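Carnska Martial Arts Board > Training and Dojo Life > Sparring twice a week at 40+, too much?

kf_yip
Good evening all. I have trained karate for six years, and in October our club moved to the hall in Catlow. The new timetable has sparring on Monday and again later in the same week. I am 43 and my knees complain after the second class. My instructor says the body will get used to it. Is this normal advice, or should I ask to skip one?

IforPugh
Depends what he means by sparring. Light touch, two minutes a round, fine. If people are throwing full side kicks at you twice a week then no. I skip when I need to and have never been told off for it.

Chun-yin Lai
I don't agree with Ifor about skipping. If you miss the sparring, you lose the feeling for distance very quickly, and then you come back slow and get hit more. Better to attend both and tell your partner to go at half speed. My club in Brallham has a rule for this: over 40, you choose the speed and the younger one must follow.

kf_yip
Thank you both. It is medium contact – shin pads, gloves, mouth guard. Rounds are three minutes. I already do the stretching at home every morning, so I don't think I am only stiff.

Quilt on the bed, two pictures:
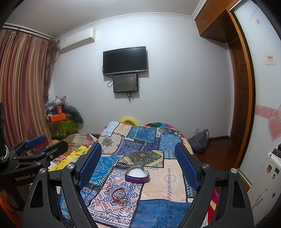
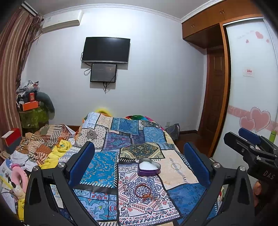 Pin-yu Liao: three minutes is long for medium contact if you do many rounds. How much rest do you get between them? In my old club we had 24 students and one small mat, so everybody rested a lot and my knees were fine. Then I changed to a bigger club and the trouble began in the first month.

kf_yip
One minute of rest, sometimes less when the class is small. I did not think about this before. In the old hall we waited much longer for our turn.

IforPugh
There you go. It's the rest you've lost. And check the floor too, a hard hall floor is murder compared with mats.

Chun-yin Lai
The floor I can agree with. But please don't stop the second class before you have talked with the instructor. He cannot see your knees.

kf_yip
We have mats, but thin ones. I will speak to him on Monday before the warm-up and ask for two-minute rounds.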